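Elba Salinas
A thread on tablecloths, paper cups and a kitchen I have grown very fond of
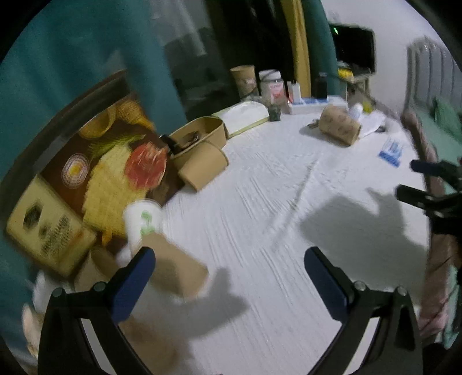
Vasconcelos, February

1/ I promised a few of you I'd write about getting the big table ready for the soup supper, so get a mug of something and settle in, because I have never once in my life told a short story about a tablecloth.

2/ The cloth first. It's the plain white one, and yes, it's wrinkled! There's a long crease running slantwise across the middle and a whole crowd of little ones keeping it company. I had every intention of ironing it. I have had that intention with every cloth I own since I got married.

3/ My grandmother ironed hers on the table itself, over a folded blanket, and then wouldn't let any of us near it until the plates went down. I think of her whenever I shake one out. She'd have had something to say about this one (kindly, but she'd have said it).

4/ Then the cups. We use paper for the suppers, plain brown ones mostly, plus a white kind with a green print on it that I'm a little bit in love with. Mine are lying down on the job, as you see, a brown one on its side right over the white one. I always put the cups out before I've decided where anything goes, and then I spend the next half hour moving them.

5/ A kind person asked me last time why I don't just use mugs. I would love to! We have 10 mugs that match and a cupboard full of ones that don't, and after supper everybody wants to talk and not a soul wants to wash. Paper it is, for now. I do save the clean leftovers for seedlings in spring, and tomatoes are very happy in them if you poke a hole in the bottom.

6/ Now the brown thing on the left with all the food printed on it. I could look at that for ages. There's a feathery green sprig, something red and round with pale streaks, a golden bowl sort of shape, and one big yellow textured something that my sister and I have argued over for the better part of a year. She says pineapple. I say corn. We have agreed to be civil about it at the table.

7/ My favorite bit is the round white one with the yellow middle, though. It has a pattern on it and I've decided it's a flower, even in the company of all that food. Don't write in and correct me, I'm happy as I am.

8/ Several of you wanted to know what the cloth costs to replace. I went looking at Flallska, the linen place on Huritz Street, and the heavy white cotton there was 118, which made me put it down again very gently and pat it. So the old one stays, creases and all, and I'll go back when they have their sale.

9/ A little tip while I'm here, from someone who has done it wrong plenty of times. If you're going to smooth a cloth by hand, dampen your palms and work from the middle out to the edges, then leave it alone for the length of a cup of tea. It won't look pressed but it'll look as though you tried.

10/ Supper itself is bean soup, bread, and the orange cake I've been making out of the same stained notebook for longer than I'd like to admit. I always double the zest. If you have the Flaketti box grater, use the small side and mind your knuckles, and if you have any other grater, same advice.

11/ Somebody asked whether it's all right to turn up without bringing a dish. Of course it is! Bring yourself. Bring your neighbor if she's lonely. We do run short of spoons, so if you happen to have a few spare ones rattling around in a drawer, tuck them in your bag.

12/ Doors open at six, and soup goes around as soon as the bread is warm. I'll be the one in the blue apron still fussing with the cups. Come and tell me whether it's corn.

13/ Oh, and for those who asked for the cake recipe, I'm typing it up tonight once I work out what my own handwriting says under the butter stain. I'll add it to the end of this thread.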